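首页 > 社区问答 > 自制与共享工坊 > 机械臂与夹爪

夹爪夹塑料碗，抬起来以后总是往下滑，怎么处理
发布：2020年7月　　发帖人：慢速进给
打印本页　|　发送邮件

我在 Kikholm 共享工坊搭一台桌面上用的机械臂，想让它把碗从桌子一边拿到另一边放下，别的暂时不做。臂是自己拼的，夹爪是买的 Lorik 两指套件，控制板用 Gasta，电源是 Verbruggen 的二手开关电源。机械部分两个星期前装完，空载走轨迹都正常，重复走同一个点，用铅笔在纸上点，肉眼看不出差别。

问题出在夹碗上。碗是普通的塑料碗，圆底，外壁带斜度，上口大下面小，厨房秤称过是 238 克。我让夹爪从上面下来，两根手指夹碗的外壁，闭合，停一下，然后抬。抬的时候一般能起来，横着走到一半碗就开始往下溜，有时候歪着挂在一根手指上，有时候直接掉到桌上。同样的程序夹一个差不多重的木块，从来没有掉过。

已经试过的：

一、把闭合的目标位置再往里收。收得多了碗壁会被压扁，松开以后弹回来，位置也跟着变了。再收，舵机发热，板子报过流。

二、手指内侧贴了一层薄橡胶。比原来好一点，第二天又开始滑。

三、把速度降到原来的一半。掉得少了，但还是掉，而且大多掉在起步和停下的时候。

控制板的输出频率、加速度这些都是默认值，没有动过。抬升高度设的是 300 毫米，到顶以后再横移。另外，我在桌边放了一个摄像头，朝上斜着看夹爪，打算以后用来判断碗还在不在。工坊天花板上全是长条灯管，画面上半部分经常一片白，夹爪成了黑影，识别程序时好时坏。这个不急，知道的话也请顺便说一下。

想问的主要是：这种情况应该换更大力的夹爪，还是改程序？换夹爪要再花一笔钱，工坊的加工设备我可以用，有打印机和小铣床。

三号工位

力不够，换大的。我以前也是小夹爪夹什么都掉，后来换了一个行程大、力矩大的，一次解决。塑料碗本来就滑，贴胶皮没有用。

还有二手电源要小心，带载以后电压可能往下掉，舵机的力就小了。拿万用表在闭合的时候量一下。

慢速进给

谢谢。电压量过了，闭合时掉得很少，在舵机允许的范围里面。换夹爪我想先放一放，因为现在的力已经能把碗壁压变形了，再大我担心碗先坏。

旧导轨

我不同意楼上说的换大夹爪。你自己写的情况里已经有线索：木块不掉，碗掉；碗壁会被压扁；慢了会好一点。三条放在一起看，主要是夹的方法不对。

先说碗的形状。外壁是斜的，上大下小。两根直手指从两边夹一个斜面，接触的地方只有靠上的一小条，手指下半截是悬着的。按道理上大下小的形状往下滑会越卡越紧，可是碗壁软，手指一压就往里凹，斜度没有了，就剩摩擦力。再加上碗是圆的，直手指夹圆面，每边接触的宽度很窄，碗可以绕着这两个点前后转。你说有时候歪着挂在一根手指上，多半就是先转了，再滑。

所以我的意见是改手指，夹爪本体不用动。你有打印机，花不了多少材料。

手指可以改成两种样子。

第一种，夹外壁，手指内侧做成弧面，弧度比碗的外径稍微大一点，不要做得正好。正好的话，碗稍微偏一点就只有两个边碰到。内侧的斜度照着碗壁来，用卡纸剪个样板贴在碗上比，比拿尺子量快。弧面下端留一个小台阶，往里凸出一点，托在碗壁收小的地方。台阶边缘要倒圆，不然会刮出印子。

第二种，夹碗沿。一根手指伸进碗里，一根在外面，夹住碗的一边。这种做法对定位要求高，碗会斜着吊起来，空碗可以，里面有东西就不行。优点是同一副手指能对付好几种碗。如果你以后要换不同的碗，可以考虑。只拿这一种，用第一种。

橡胶第二天又滑，我猜是表面沾了灰或者手上的油。工坊里有人锯木头，粉尘到处都是。拿酒精擦一下再试，如果擦完恢复了，就是这个原因，以后每次开工前擦。橡胶层不要太薄，薄的一层粘在硬塑料上，没有什么形变，跟没贴区别不大。我用的是硅胶垫，双面胶粘不住硅胶，要用专门的胶，或者在手指上开两道槽把垫子嵌进去。

再说程序。你现在用的是位置闭合，让手指走到一个固定的位置。木块硬，位置差一点没关系。碗是软的，每次摆的位置也不完全一样，固定位置不是夹松了就是夹扁了。Gasta 的板子如果能读电流，就改成慢慢合，电流升到一个值就停，然后保持。这个值要自己试：从小往大加，加到提起来用手轻轻拨碗不动为止，再加一点余量。不要一开始就顶到过流。

加速度必须改。你说掉在起步和停下的时候，这是惯性，匀速那一段反而没有事。单纯降速度效果有限，默认的加速度曲线多半是梯形，起步那一下还是冲。有 S 曲线就选 S 曲线，没有就把加速度降到现在的三分之一，速度可以还给它。输出脉冲频率如果默认是 2000，先不用管，跟这个问题关系不大，有人喜欢一出事就调它，调完更乱。

抬升高度也没有必要那么高。抬 300 毫米再横移，臂伸得长，末端晃得厉害，停下以后还要抖几下，碗就在抖的时候往下走。桌上没有东西要跨过去的话，抬到碗底离开桌面一个手掌就够了。如果确实要跨，到顶以后停半秒再横移。

摄像头的事。朝上拍，正对着灯管，自动曝光怎么调都为难。可以关掉自动曝光，手动按夹爪的亮度来定，天花板白掉就让它白掉，你又不看天花板。或者把摄像头抬高，改成平着看，背景换成墙，情况会好很多。桌面如果有反光，也会干扰，铺一块不反光的布，颜色跟碗分开。判断碗在不在，其实不一定要靠摄像头，看夹爪的电流和最终位置就行：手指合到底了，就是没有夹到。先做这个，摄像头以后再说。

最后是线。你没有提，但很多人栽在这里。末端的线如果拉得太紧，臂一转就拽夹爪，太松又会垂下来碰到碗。让臂手动走一遍全程，眼睛盯着线，最远的姿态下还要有余量，然后在靠近关节的地方固定。

慢速进给

按楼上说的改了一轮，回来写一下，给后面遇到同样问题的人参考。我一次只改一样，改完走二十趟再改下一样，所以拖得比较久。

先擦酒精，什么都不改。头几趟明显好，后面又有掉的。说明灰是一部分原因，不是全部。

然后改加速度，降到三分之一，板子上没有 S 曲线选项，只能这样。起步时不掉了，停下时偶尔还有一次。

再打印手指。第一版弧度做得跟碗正好一样，果然碗偏一点就只有边上碰到，白打了。第二版放大了一点，带小台阶。台阶第一次做得太大，放碗的时候手指张开不够，台阶会把碗带起来，磨掉一半以后可以用。

闭合改成看电流停，这一步花的时间最多。Gasta 读出来的电流跳得很厉害，单个数值没有办法用，我取了最近几个值的平均，再加一个最长时间限制，防止一直等。

现在的流程写在下面，手指是第二版，内侧嵌硅胶垫：

1. 碗口朝上放在桌面标记里，偏一点没有关系，手指的弧面会把它带正。

2. 夹爪张到最大，从正上方下来，最后一小段放慢。

3. 慢合，电流平均值到设定值就停，保持。同时看手指位置，合到底就报没有夹到，退回去重来。

4. 先只抬起一点点，停半秒，再看一次手指位置。位置变小了就说明在滑，放下重夹。

5. 抬到需要的高度，停一下，然后横移。线在这一步最容易碰到别的东西，我又往外挪了一个固定点。

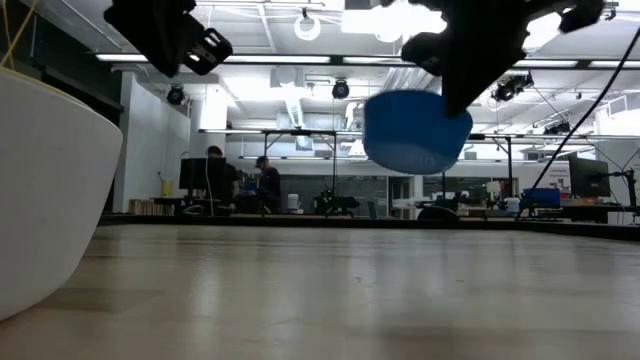 6. 到位以后下降，碗底碰到桌面再张开，张开时先走一小段，停，再全开。碗会粘在硅胶垫上，直接全开有时候会把碗带偏。

摄像头暂时改成手动曝光，位置没有动，识别部分还没有接进流程里。夹爪本体没有换。还剩一个小问题：手指保持的时间长了，舵机摸上去烫手，我现在每走十趟让它歇一会儿。有人在 Lorik 这个型号上加过散热片的话，请说一下粘在哪一面。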